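Hand-held gripper trials: gallery

The Zendano brochure promises "natural handling of all soft goods". We've heard that before. Violeta Sosa and I put the hand-held unit up against our older Giltex on fabric, the stuff that usually sorts out the marketing from the hardware. We have 1,542 clips to go through, and I'd hold off on picking a favourite until Aino Ikonen has labelled them.

My first gripe is weight. At 400 grams the Zendano sounds light, but try holding it level for 40 minutes. The second is the camera, which smears as soon as your wrist speeds up. Suominen says a shorter exposure will fix that. Maybe, if you like working under floodlights.

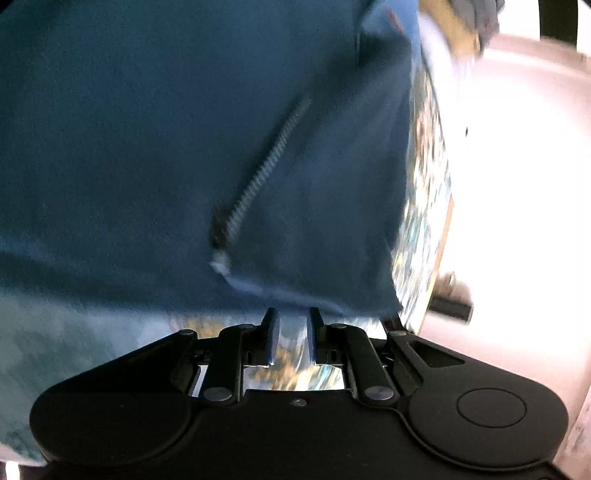
Zendano fingertips at the lower edge of the dark blue cloth. The ribbed strip stays fairly readable through the motion blur; the patterned colours beside it turn to streaks.

I do like the bluish pads on the inside of the fingers. Whether they'll still grip after a few months is another matter, and the $185 price for a replacement set doesn't fill me with confidence. The Giltex goes through the same routine next, with the same operator.

Updated Wed 7 August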